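Sunday, late morning

Got in at ten past five and slept until the garbage truck came through. My ears are still ringing a little on the left side, which was the side nearest the monitor. I wore the plugs for most of the night but took them out during Jondar's set and forgot to put them back.

Doors were at ten. I got to Kirnis at seven to help with the booth, and the second mixer wasn't there. Adom had it in his trunk and Adom was across town picking up Briretti from the train. So we ran the first sound check on the house mixer with one dead channel, and I taped over that channel so no one would reach for it in the dark. The tape stayed on all night, even after the good mixer arrived.

The sub on the right side was buzzing. We swapped the cable, then the one behind it, then moved the power strip off the lighting circuit, and the buzz went away. I want to write that down because we had the same buzz in May and spent two hours on it. Lighting and sound on separate circuits. The outlet behind the coat rack is the one to use.

Xu opened to a room of maybe a dozen people and played as if it were full. Slow stuff, a lot of dub, one long record with a train sound in it that I meant to ask about. By eleven-thirty the line was past the bakery. Capacity is 300 and we hit it a little after midnight, and from then on the door was one out, one in. I did the door from twelve to one-thirty. Cold. Two people claimed to be Briretti's cousin.

Jondar went on at one and played faster than I expected, then brought it down for the last half hour to hand over. That was my favorite part of the night. Briretti took over at three and started with something nearly silent, just a hi-hat, and held it long enough that people turned around to look at the booth. Then the bass came in. I was by the stairs and felt it in the handrail.

We closed at four. Counted the cash twice in the office with the fan heater on. Door came to 2,258 after the float was taken out, which covers the room, the three acts and the rented sub, and leaves enough for a deposit on the next date. 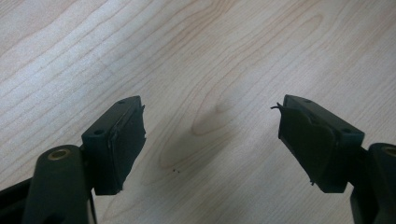 Mirko Marchetti called while I was making coffee and told me the running order was wrong, that Jondar should have closed and Briretti should have been on at one while people still had the legs for it. He said he saw the floor thin out at three-fifteen and that the same thing happened the last time we put the slow builder on at the end. I said the floor thinned out because the last bus goes at three-thirty. He said maybe, but to think about it.

I have been thinking about it. He's right that the front half of the room got loose after three. The people who stayed were the ones who wanted that set, though, and I liked it with more space. I might try it his way next time and see. If Jondar closes, the fast set goes past four and we'd need to ask for the later license, and I don't know what that costs.

Things to do this week: return the sub by noon tomorrow. Pay Xu, who left before the count. Send Adom gas money. Buy gaffer tape, the wide kind. There are 27 coats and sweaters in the lost property bag, and I'll post a list tonight. One of them has house keys in the pocket, so I'll do that one first.

My feet hurt. Going back to bed for an hour, then the van.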